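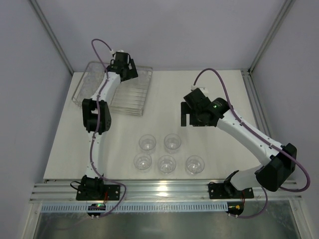 How to run a robot demo at an open day (and still have a voice at the end)

Posted 16 Jul 2025

I've now looked after the two-arm bench at the Evirov open day more than once, and every time somebody from another lab asks me how we set it up. So I'm finally writing it down. We had 700 people through in January, and most of them wanted to see the glasses go in the dish rack. Fair enough, so do I!

Pick one job and stick to it

Ours is loading clear glasses into a wire rack. Everyone has done it at home, so you can skip the long intro and get straight to the arms. We tried sorting bolts at the Musten site and people wandered off to the sausage sizzle.

Set up the night before

1. Put the rack at the back on the left, and leave it there. If you bump it, redo your reference poses before you touch anything else.
2. Stand the spare glasses out near the front between the two arms, with a gap between each one. Give the fingers room on both sides. I leave a bit more space than I reckon I need.
3. Run both arms through their full reach with the grippers empty and watch the cables the whole way. You want a generous loop at the wrist and another at the elbow. If a cable goes tight anywhere, stop and re-route it.
4. Check the lights on the boards and have a good look at your connectors. Wiggle nothing ten minutes before doors open. (Ask me how I know.)
5. Wipe the tabletop. Fingerprints and drips show up badly on white, and clear glass is hard enough to pick out already.

On the day

Start with one arm. Let people see a single slow pick and place, then bring in the second. We run our demo program, Moon, at half speed for this – it looks more careful and gives you time to talk.

Keep each show short. Mine goes: hello, one glass, both arms, questions, reset. Kids will ask if it can do saucepans. Tell them what you've tried and what you haven't.

Have a plan for a dropped glass. Hit stop, tell the crowd you're stopping, and clear the bench properly with a brush and thick gloves. Don't pick around the arms while they're powered. We keep a carton of spares under the sign-in desk.

Log every attempt if you can. Clatar, our logging tool, had 2,382 picks in it last time I exported, and 1,808 of those were from practice, so please do practise.

Packing up

Park both arms, power down, then take the glasses out by hand. Coil nothing while it's still plugged in. I also write the rack position on a bit of tape and stick it inside the lid of the tool box, ready for next time.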